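I spent most of August on a spreadsheet. We have a small setup for recording hand-held gripper work at tables, and I was asked to plan what it would take to go from one station to several. I had never written an equipment budget before, so these are my notes, mostly for the next time I have to do it.

## Start with what one station uses up

My first draft listed the big items: grippers, tables, stands, a computer. It fit on half a page and it looked fine. Then I spent a morning next to the station we already have and wrote down every object I could touch. The list got a lot longer. Tape, cable ties, power strips, spare straps, curtains, carpet, kitchen utensils, bins. None of it costs much on its own, but you need all of it on day one, and I had budgeted zero for it.

I now keep two sheets. One is for things we buy once and expect to keep for years. The other is for things that wear out, get lost or get swapped when the task changes. The second sheet is the one I go back to every month.

## The grippers

Grippers are the largest line, so they got the most attention. We work with two at a time, one per hand, so every station needs a pair. I had been thinking in single units and had to redo the numbers.

I asked for quotes from Plovemano and Femeck. Plovemano was cheaper per unit, but the cables were listed as an extra and so was the mounting plate. Femeck put everything in one price. Once I added the extras, the gap between them was small enough that I stopped caring about it and looked at delivery times. Femeck said 9 weeks. Plovemano would not give me a date in writing.

I went with Femeck. I also put in one spare gripper for every two stations. My first thought was one spare for the whole room, but if two go down in the same week you have a table and a person with nothing to do, and that costs more than the spare.

## The table and what goes on it

I tried to cut money here and mostly put it back. The job we run most is sorting utensils into bins, and it doesn't need much. A table, something to pick up, something to put it in.

The part I got wrong was variety. I had a line that said "flatware, one set" and left it at that. A set of matching forks and knives is no good to us, as everything in it is thin and shiny and behaves much the same in the jaws. What we want is a mix of materials and thicknesses. The line now covers metal, ceramic and wood, bought as single pieces from whatever store has them. Three see-through gray bins per table, with handle slots, and the utensils laid out in front of them. It's a cheap line and still one of the more useful ones in the plan.
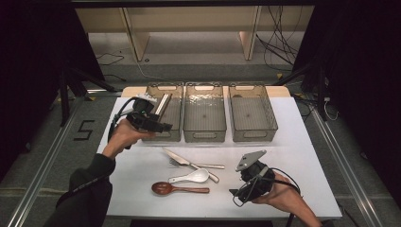
## Stands, rails and cables

Stands are easy to price and easy to undercount. I allowed two tripods per table and then two more for the room. Aluminum rail I ordered by length from Mousavi, with extra, after measuring the floor twice and getting two different answers.

Cables are where I would tell anyone to spend more time. I walked each run with a tape measure, added slack for the person's arms to move, and then put the total at 40 cables of different lengths for the full plan. I rounded up on length every time. A cable that's too long can be coiled up, and one that's too short has to be bought again. Power strips I counted per table, plus one for the wall.

## Floor space

I forgot this completely in the first draft. A station takes up far more floor than its table does. There are the stands with their legs out, the rails, the shelving behind, and enough room for a person to get in and out without kicking anything. We measured the room and it came to 196 square feet we could really use, after the door and the shelving. That put a limit on the number of stations before the money did.

Number each station on the floor in tape and put that in the plan too, with the same numbers in the spreadsheet. Black tape is fine on gray carpet if the numeral is big.

## What I left out

No service contract. Nudden offered one and I read it through. It covered parts that we can replace ourselves with a screwdriver, and left out the cables - the part I expect to be replacing most.

No second computer yet either. I set aside 8 percent of the total as a reserve, and if the first machine can't keep up, the money comes out of that. The order goes in once the rail measurements have been checked a third time.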